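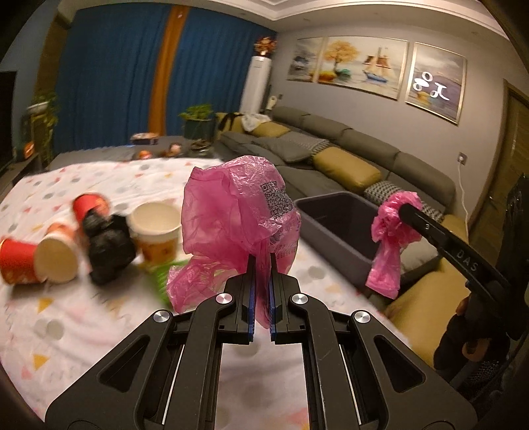 The bin goes to the mess: a talk with Bernice Frimpong
By Tassanee Duangkaew
24 February 2018

Bernice Frimpong does not like the word "cleaning" for her work. Cleaning is with water and a cloth, she told me, and she comes before that. Her small firm, Dustard, goes into family homes and helps people to put things away, and to throw away what has to be thrown. Last year she and her colleagues made 571 visits. Many of these were short, two hours or less, and very often the reason was the same: people had eaten and drunk together in the living room, and the next morning they looked at it and did not know where to begin.

I wanted to speak with her about exactly this kind of small disorder. I have read enough articles about emptying a whole attic. I wanted to ask about cups, bags and wrappers, the things that stay behind when a pleasant evening is over.

"People apologise to me at the door," Bernice said. "They say, I am so sorry, it's terrible. And I come in and it is five minutes of work. Paper cups, a plastic bag somebody has squeezed into a ball, a sweet wrapper. That isn't terrible. What is terrible is a drawer where you put letters for eleven years."

I asked her where she starts. She answered before I had finished the question.

"With the bin. I don't touch one single thing before I have a bin beside me. Most people pick up a cup, walk to the kitchen, come back, pick up another cup, walk again. Then they see the kettle and make tea. I lose them like this all the time. So the bin goes to the mess. If the mess is on the bed, the bin stands on the bed."

I must admit that I was a little shocked. In my mother's house a bin would never stand on a bed. Bernice laughed at me, but kindly.

"If it is a clean bin, where is the problem? I don't mean the one from the kitchen with the fish skin in it. I mean a plain plastic one, open at the top, that you keep only for dry things. You wash it in the shower. I have had mine since I lived with Cameron and we had no money for anything, and it's still good."

Cameron is Cameron Purves, her former flatmate and now her business partner. He came into the room at this point to look for his keys, and stayed for a while.

"I'm against lids," he said. "I say this to everybody. A lid wants a hand, and you only have two. With an open bin you can drop things in and carry on."

They do not agree about the order of work. Cameron likes to take the nearest thing first, whatever it is. Bernice goes by kind. She takes all the cups, and then all the bags, and only then the very small rubbish. She believes it is faster, and she explained it to me with some passion.

"A cup that lies on its side can still have a little drink in it. You don't see it until you lift it. So the cups come first, and you lift them straight, with the mouth up. Look inside. If there is something in it, pour it out in the sink, and after that you can put one cup in another cup. They become a tower and they take no space. When you throw them in the bin one by one, it's full in a minute and you think you have done a lot. You have only collected air."

"I collect air," Cameron said, and went away to look for his keys in the hall.

About plastic bags I had many questions, perhaps too many. In my own flat they live in a cupboard under the sink and I am afraid to open it. I asked if she keeps them or throws them.

"It depends on the bag. The thin ones, the pink and the black ones from the market, people always think that they will use them again. Maybe one in ten they use. I ask them to take it in their hand and open it. Is there a hole? Is it sticky? Then it goes. If it is clean, press the air out with your arm, fold it in a long strip and make a little triangle from it, or tie it once. I'm not strict about triangles. Mhairi is strict about triangles."

Mhairi Dunbar is the third member of Dustard. I did not meet her, but I have seen her triangles, in a glass jar on the windowsill, and they are very beautiful.

"The thing with a light bag," Bernice continued, "is that it doesn't fall. You let go of a cup and it goes down. You let go of a bag and it opens itself and floats and lands next to the bin. So you have to bring it really into the bin, down to the bottom, before you open your fingers. Children understand this at once. Adults throw, and then they have to bend."
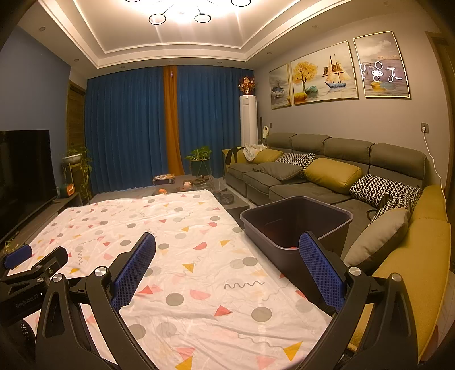
Children are a large part of her work now. Since October she has given a small course for parents in the community room at Dromar, in which the children do the tidying and the parents must sit on their hands. I asked what she prepares for it, and she said almost nothing, only a wide, soft place where the things can be seen. A light blanket is best in her opinion, even one with a busy pattern of dots and coloured triangles, as long as the ground of it is white. You put a dark grey bin directly on it, to one side, and the middle stays free for the hands. "Small things disappear on a brown carpet," she said. "On white you find them. And look also into the bin before you begin, there is often some little orange thing at the bottom from the last time, and it may be a toy."

She is more relaxed about the rest of the room than I expected. I had thought that a person with this profession could not sit down near a disorderly sofa, but it is not so.

"A sofa is allowed to look as if somebody sat on it. Cushions I do last, and I do them quickly. If you have yellow ones and checked ones and grey ones all together, there is no correct order, so don't search for it. Stand up the ones that lie flat and finish. With clothes I am less friendly. Clothes on the arm of a sofa stay there until spring. One person puts one jumper, and then it's a place for jumpers."

And the coffee table?

"Glass is difficult, it shows you everything. I leave what has a reason to be there. A tray is good, a tray makes a border. If there is a parcel, I ask. I never open it and I never move it to another room, I only ask the family, does this live here? Half of them say yes, and it has been there for weeks. All right, then it lives there. It is their table."

This question, "does this live here?", I heard from her perhaps more than any other sentence. It comes from her first employer, Magnus Cairns, who had a furniture store called Ragnarsson where she worked in the returns department. Mr Cairns walked through the store every evening and pointed at objects and asked it of the staff. Bernice found it irritating then. Now she says it to her own son.

We spoke also about money, because readers of this page always ask me. A visit from Dustard costs 50 pounds for the first two hours. She does not sell boxes or baskets, and she refuses to recommend them. A company with the name Grekum once offered her a percentage for every storage set that her clients would buy, and she had to think about it for one evening.

"I was tempted, I won't lie. It was a hard winter. But then I come into your house and I see a box that I can sell you, and I don't see your house any more. Most homes have already too many boxes. They need one bin, and someone who is in a good mood."

I asked if she is always in a good mood. She was quiet for a moment.

"No. After my father died I could not tidy anything. Mhairi came and did my kitchen and she did not say one word about it. She picked up the cups, then the bags, in the right order, my order. I sat there and watched her, and I thought, so that is how it is for them, when I come. It's quite strange to see somebody touch your rubbish. I go more slowly since then. I ask before I throw, even with a paper cup. You would be surprised. Sometimes there is a name written on it and the child wants to keep it."

There are around 1,000 people now who receive her monthly letter, and I asked her what she will write in the next one. She has planned something about wrappers, the small crumpled ones which hide below bigger things. Her advice is to lift every bag fully before you call a surface finished, and to shake the blanket over the bath and never out of the window, for the sake of the neighbour downstairs.

Cameron had come back. The keys were in his coat.

"Which pocket?" Bernice asked him.

"The one where they live," he said, and she gave me a look and went to put the kettle on.

The course at Dromar continues in the spring with four new dates. Parents can write their names on the list by the door.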